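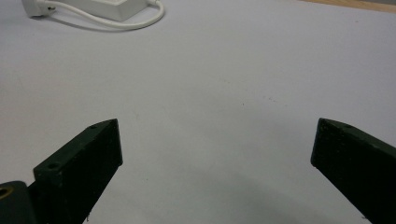 How do I get a pale tabletop properly clean again?

Posted by Hedvika Zelenák

Hello everyone, I hope somebody with more patience than me has been through this already. We have a big work table in the back room with a smooth, very pale top, the kind of white that goes a little lavender when the light is low. It came with the house and I have grown very fond of it. My daughter does her school projects on it, I cut fabric on it, and in December it turns into the gift wrapping station for the whole family.

Lately it has a dull, grayish film that I can't seem to shift. I wipe it with a damp cloth and dish soap, it looks lovely while it is wet, and then it dries and the streaks come right back. I don't know what the surface is made of (there is no label underneath, I crawled under and looked!) so I am nervous about using anything strong. Is there a gentle way to do this? And should I be putting some kind of polish on it afterward?

Mirjam Frei

Hi Hedvika, my guess is that the film is mostly dish soap. I had the same trouble on a white sewing table and I kept adding more soap, bless me, which only made it worse. What helped in the end was plain warm water and a lot of it, changed often.

Go over the whole top with a well wrung microfiber cloth and just water. Rinse the cloth, do it again, and keep going until the table stops feeling slippery under your hand. Mine took four passes. Then dry it straight away with a clean cotton towel, working in one direction from one end to the other. The drying matters more than the washing, in my experience, and I skipped it for years.

If there are still marks after that, put one small drop of soap in a full bucket and work on those spots only, then rinse again. Try it on a corner near the wall first. I would leave polish alone until you know what the top is made of. I once put furniture polish on mine and my fabric picked up greasy patches for weeks, and I was making curtains at the time, so you can imagine the language.

One more thing, look at it in the evening with a lamp set low at one side. You see every streak that way, and you can also tell a real stain from a soft shadow, which I have scrubbed at more than once.

Leandro Ortuño

I use Dilora spray on everything and never had a problem. 4000 grit paper if it's scratched.

Blažena Šimek

Please don't sand it, Hedvika, at any grit, before you know what it is! If the color is only a thin layer you could go right through it, and there is no getting that back. Mirjam's way is the one I would follow. I'd only add that if your water is hard, use distilled for the last wipe. It made a big difference on my kitchen table, and one bottle lasts me ages. A cutting mat under the fabric work will save you a good deal of scrubbing later, too.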